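机器能不能替我收拾书桌？几条归置书刊的小窍门，顺便聊聊机械手

上回写了厨房台面怎么擦，后台有位读者留言问我：现在不是都说机器人要进家门了吗，你还教人手把手收拾，过几年是不是就白学了？这问题我惦记了好些天。正好春天那阵子，也就是四月，我一直在跟着看夹爪归置书刊，看得多了，手上的活儿反倒比从前讲究了。干脆两样放在一起写，收拾的窍门归窍门，机器干到哪一步了也说说。

先说书。平时收桌子，我习惯先把平摊着的书归成一摞，再一本一本竖起来往架子上送。人做这件事根本不过脑子：拇指一顶，四个指头一兜，书就立起来了。换成两片指垫去夹，麻烦就来了。平装书的封面软，夹的位置偏低，上半截就容易晃；夹得太狠，封皮又会拱起来。

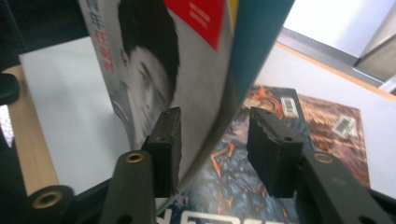 所以第一条窍门是给人用的，也是给机器用的：拿平装书，尽量捏靠近书脊的那一侧。书脊那边有胶，硬实，捏着不变形。捏翻口那边，纸页一散，书就往下坠，旧书还容易从中间裂开。我有一本翻了多年的菜谱就是这么裂的，后来用白乳胶补了书脊，拿两块木板夹了一夜，现在还能用，就是翻到炖菜那几页会“咔”一声。

第二条，书不要摞太高。大开本在下，小开本在上，这个大家都知道，可很多人忘了封面的材质。覆了亮膜的书特别滑，两本亮膜书贴在一块儿，斜一点就往下溜。我的办法是亮膜的和哑面的隔着放，或者中间垫一张牛皮纸。对机器来说这一条更要紧，人看见书要滑，胳膊肘一挡就挡住了，机器得先“知道”它在滑才行。Teodor Cieślak 跟我讲过一句话，我一直记着：抓住一样东西不难，难的是抓歪了以后怎么办。他在 Triltatia 那边修了好多年包装线，说车间里的机器看着利索，靠的是东西每次都从同一个地方来，朝向也一样。家里的书桌哪有这种好事！

第三条跟桌面有关。收拾之前先把桌面清出一块空地，别一边收一边往边上推。推到最后全挤在桌沿，一碰就掉。我自己的顺序是：先腾地方，再分类，最后才擦。擦白色桌面用拧得很干的超细纤维布，顺一个方向走，水痕少。有圆珠笔印的话，棉签蘸一点酒精，点在印子上等几秒再抹，别来回蹭，越蹭越花。桌边要是包了木条，酒精离它远点，漆面会发白，我吃过这个亏。

浅色桌面还有个好处，深色的小东西掉上去一眼就能看见，螺丝、回形针、橡皮屑都藏不住。修小家电的时候我也爱在白桌子上干活，底下再铺一条旧毛巾，螺丝不乱滚。
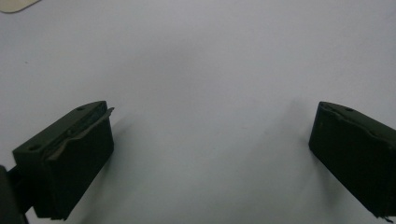

Canbridge 居家与工坊栏目组 · 收纳小课堂

接着说机器。我把这段时间的观察记在本子上，挑几样大家关心的讲。

夹硬壳书，行。硬壳书边角分明，两边一合就稳，放下的时候也规矩。我要是给机器派活，头一个派这个。

夹薄册子，勉强。薄册子平躺在桌上，指头插不到底下去，得先把它推到桌沿，让它探出去一截，再从边上夹。这招其实人也该学：捡桌上的单张纸、银行卡、薄垫板，别拿指甲抠，推到桌边，另一只手在下面接着，又快又不伤指甲。

把书塞进已经挤满的书架，不行，至少我见过的都不太行。人会用一只手先把两边的书拨开一道缝，另一只手把书斜着送进去，送到一半再转正。两只手各干各的，力气还得随时变。我劝各位也别把书架塞满，每层留出两指宽，取放都省劲，书也透气，梅雨天不容易发霉。

擦桌子倒是比我想的有希望。平面、没有障碍，来回走就是了。可一旦桌上有只杯子，问题就又绕回来了：先拿开，还是绕过去？拿开了放哪儿？我婆婆的办法是端着杯子擦，一手端一手擦，我看机器一时半会儿学不来。

最磨人的是杂志。杂志又软又滑，封面是铜版纸，中间还有骑马钉，拎一个角它就耷拉下来，卷起来它又往回弹。我看过的几样东西里，就数它最不听话。有时候一边夹住了，另一边还得有个什么帮着按住，两头较着劲，封面就弯成一个弧。
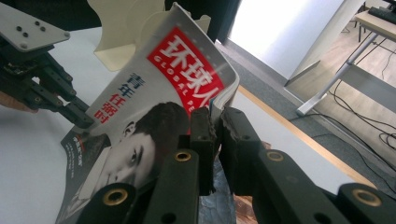 图：两边一起用力，杂志封面弯了起来。

在家收杂志，我的做法是这样。先把同一种的挑出来，封面朝同一个方向，书脊对齐，在桌上墩两下，墩齐了再拿。拿的时候手从书脊底下托，别捏角。如果杂志已经卷了，反着轻轻卷一次，松开，再压到重东西底下放一夜，第二天基本就平了。千万别用熨斗，铜版纸一热就粘页，我邻居熨过一本，后来怎么也揭不开。

存放最好用立式杂志盒，开口朝外，一盒装到八成满。装太松杂志会弯腰，装太紧又抽不出来。我用的是 Wróbel 的纸板盒，买了 10 个，侧面写上年份，到现在塌了 3 个，都是放在地上受了潮的。后来我在最底层垫了两根小木条，盒底离地，就没再塌过。

Ksawery Duda 看完我这篇的草稿，说我对机器太苛刻，他觉得再等几年，收书这种活肯定能交出去。我也没说不能呀。我只是觉得，现在真要让它在家里干，人得先替它把路铺好：桌面腾空，东西别叠着，光线亮一点，容易滑的先挑出来。等这些都弄完，剩下那几本书我自己顺手就放上去了，还省得在旁边盯着。

不过有一点我服气，机器不嫌烦。同一本书夹起来、放下、再夹起来，换我早就泡茶去了。要是哪天它能专门替我把过期杂志一本一本拆了钉子、分好类送去回收，我头一个掏钱。拆骑马钉眼下还是得自己来：用一把平头小螺丝刀，从中缝内侧把两只脚撬直，再翻到书脊外面往外拔，别硬扯，扯断的半截留在纸里最扎手。拔下来的钉子扔进小铁罐，罐口用胶带封住再丢。

下一篇写抽屉里的数据线怎么捆，有读者寄来了 Trirnberg 那边工坊用的绑带，我正试着呢，绑粗线还不错，绑耳机线有点宽。大家有更好的法子，在评论里告诉我。

2020年9月20日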